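June 27, 2026

It is Saturday and I did not go out until the evening, only to carry down the glass. I want to write about the table, because I worked with it the whole day and my hands still smell of oil soap.

I bought it in November, from the shop Kratochvíl behind the tram depot. It cost 348, and they wanted 18 more for bringing it up the stairs. I paid for the stairs too. At that time I thought it was too much money for pine. My mother always said that pine is a wood for boxes. But I had looked at tables for a long time and the others were gray or very dark, and this one had the color of honey, and I stood beside it in my wet coat and I did not want to leave.

Today I took everything away from it. The papers went on the bed, the lamp on the floor, the plant into the bathroom, where it looked quite happy. Then I washed the wood with a cloth that was only a little wet, always in the direction of the grain. In the instructions from the shop it is written that one must not make circles. I made circles in winter and I am still sorry for one place near the window side, which is more pale than the rest. You see it only when the sun is low.

When the table is empty I see how many knots it has. With papers on it I forget them. There are dark ones and small ones, and also little holes. One hole is round and I put the tip of a pencil in it when I am thinking. I know this is bad for the table. I asked at the shop if I should fill the holes with wax, and the man asked me back if they disturb me. I said no. Then leave them, he said, and he sold me the oil soap.

I tried to find out the right English word for the edge of a table when it is not sharp anymore. Rounded, I suppose. "Worn" would be wrong, it came to me like this. I like to put my arm there when I read. The corner on the front left side I have hit with my hip many times, and it never gave me a real bruise, so rounded is a good thing.

In the afternoon the wood was dry and I had to decide what comes back. This is always the hard part for me. I can clean the whole day with pleasure, but to decide makes me tired. I put the papers in two piles, the ones I must answer and the ones I only feel bad about. The second pile was higher. There was a letter from Inden about the heating, from before Easter, and I had never opened it. It was only information. I had been afraid of it for months, and it wanted nothing from me.

The Clisard catalog I threw away. I kept it for a lamp, and I will not buy the lamp, it costs 300 and I have a lamp. After that I stood with the lamp I have in my hands and wiped it also, very carefully, as if it had heard me.

The blue thing came back first. I had it wrapped in a towel so that it would not roll. I unwrapped it and set it again in its black wire stand, and it took me several tries until it was leaning the way I like, with the round side to the left. The stand looks weak with those thin legs but it is good, it has one loop which goes out like a foot, and on this foot everything depends. If the foot is on a knot, it shakes a little. So I moved it the width of one finger and then it was quiet. I polished the blue with my sleeve. It is so smooth that the light sits on the top of it, and in the wood under it there is only a thin shadow.

I wanted to stop there and put nothing else on the table. I made coffee and drank it standing in the kitchen, so that I would not have to put the cup down on the clean wood. This is silly, a table is for cups. But for one hour I was allowed.

Later I read two chapters of the Rerberg, on the chair, with the book on my knees. It is a slow book. There is a whole page about a staircase, and I read the page again because I did not remember anything from it. My English is good enough for the staircase now, I think, but not for the jokes. When the people in the book laugh I look back to see what happened.

Tomorrow the lamp goes back on its place and the plant must leave the bathroom. I should also oil the wood before the summer is too hot, the shop said once in a year, and half a year is already gone. I will buy the oil on the way home from work and a new cloth, the old one has lost its threads everywhere. The letters I will answer after dinner, starting with the shortest.

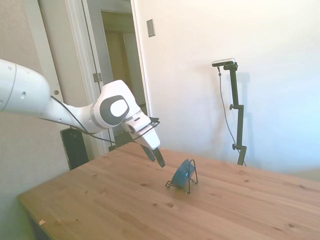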